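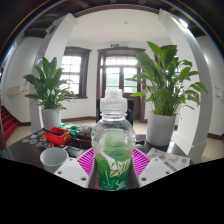

I take pictures for a living, and children always ask me what a shutter is. It's a tiny door inside the camera! Light slips through a clear bottle any time it likes, even if a green wrapper gets in the way lower down, but a shut shutter keeps it all out.

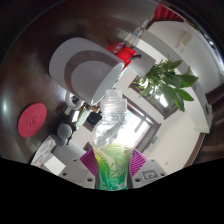 Khrystyna-Mariia Tymoshchuk, school photographer

I use a very quick door for jumping. Snap, and you're stuck in mid-air!

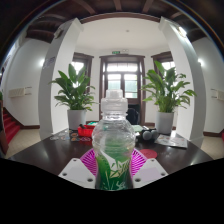

Floarea Husar

I love a slow one. I leave mine open for 20 seconds at night and car lights turn into long red ribbons.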